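Call for participants: laundry folding project, Ornness Robotics Club

We are looking for 5 people to join our student project on folding clothes with a gripper. The work starts in March and runs for one term. You do not need to be studying engineering, and you do not need to have built a robot before. We meet in the evenings at the Plirwood building, second entrance, from 6pm.

The project is our entry for the Magalhães Cup, a student competition in household handling tasks. Last year we entered with towels only and came in the lower half of the table. This year's rules add shirts and trousers, and the judges choose the clothes on the day, so we need far more practice material than we had before.

## What you would be doing

Most of the work is demonstration. You hold the gripper tool in your hand, pick up a garment and fold it at a steady pace while the camera on the tool records. Each recording is then checked, named and added to the shared set. Our target is 549 good recordings by the end of term, and a bad one has to be done again. 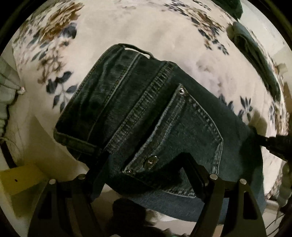 Denim is the hardest of the materials on the list. It is stiff at the waistband and at the seams, and the fingers tend to skid on a thick seam if you close them too early. We would like at least one person who is willing to spend several sessions on jeans and nothing else. Patterned bedding is also on the list for backgrounds, as the rules allow any cloth under the garment.

Besides the recording there is some desk work:

- sorting recordings and marking the start and end of each fold
- keeping the garment list up to date, including sizes and fabrics
- helping the software group to test on the arm (later in the term)

You can tell us which of these you prefer. Everyone does some recording.

## Time

We ask for 2 evenings a week, up to 9pm. The competition itself takes a full weekend and we would like the whole team there, but tell us early if you can't travel. If you have exams in the middle of term we can move your sessions.

## What you get

The work is unpaid. Travel to the competition and your bed there are covered by our grant from Sukel, and each member can claim up to 100 pounds for food and local fares. Students on the design course can count the project towards their practical module — ask your tutor first, as the form has to be signed before the first session.

## Who can apply

Any student at the college, in any year. You should be able to stand and use one hand for an hour at a time, with breaks. Left-handed people are very welcome, as nearly all of last year's recordings were made right-handed.

## How to apply

Leave a short note in the club box at the Plirwood front desk. Give your course, your year, the evenings you are free and a line or two on why you want to take part. We will invite everyone who applies to a trial session, where you fold a few garments with the tool and see how you find it. Clothes you no longer wear can be left at the same desk, washed please, with the club's name on the bag.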